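January, 6:40 p.m.

Relabeled the glassware shelf before lunch. The Pelbridge beakers and the Stisten beakers were mixed together again, and the two lines do not have the same spout. Stisten's is wider and shallower. For drinking water out of a jug this would not matter. For small transfers the last few drops cling to the lip and run down the outside wall, and the balance then reports a loss that is only a wet beaker.

Put the black cloth down with clear tape. I had wanted the plain one, but it is still at Urwood, so the one with the scalloped hem will do. Clear glass and clear water on the beige table top are nearly impossible to judge by eye. On black the rim and the wall both pick up a highlight. The cloth has a fold I could not get out by hand, and I kept the glass away from it.

Pouring between two small beakers, glass to glass:
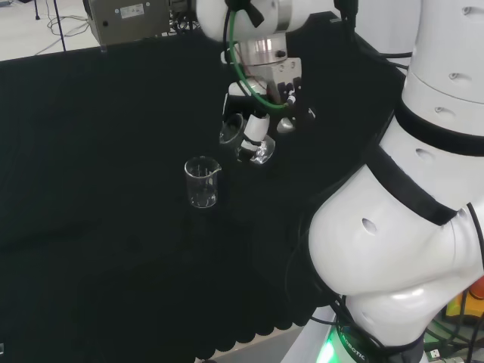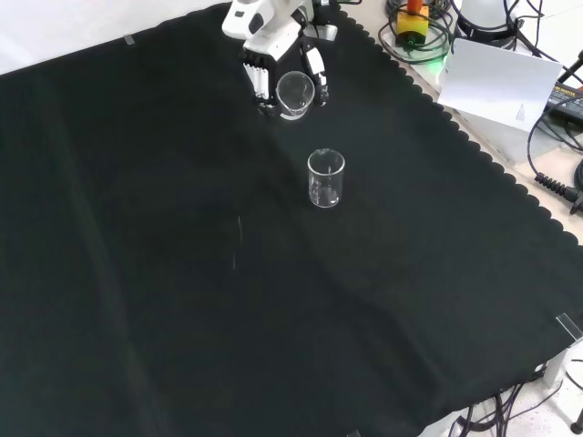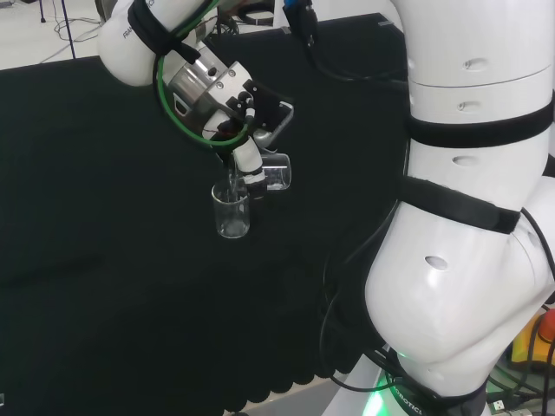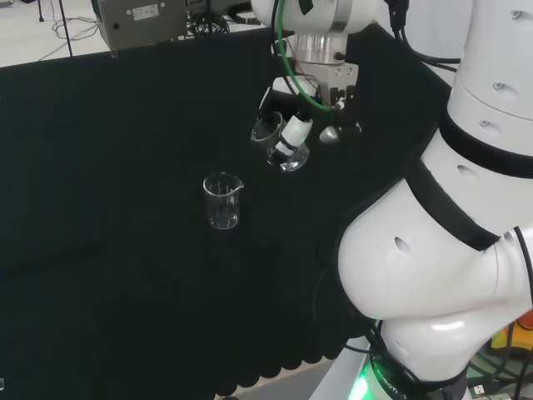
Spent the afternoon on the log. The sheet now runs to 1,217 rows, of which 321 have no tare weight entered. Most of those are from the autumn, before I added the column, and I will mark them as missing and leave them out of the averages. I tried back-filling a few from the nominal weights in the Arruda catalog and gave up. Nominal weight is no use at this scale – two beakers from the same box can differ by more than the amount I am trying to measure.

Graduation marks are a related complaint. They are fine for a rough fill and nothing else. Volume by weight from now on, water at room temperature, thermometer reading written next to each entry.

Distilled water is down to around 800 ml. Ordered more from Arruda, along with lint-free wipes and a second roll of tape. The cloth sheds and collects lint in equal measure and will need the roller before each session.

Still to do: iron the fold out, find the missing lid for the drying rack, return the Urwood funnel. Balance check at 8:30 before anything else gets switched on.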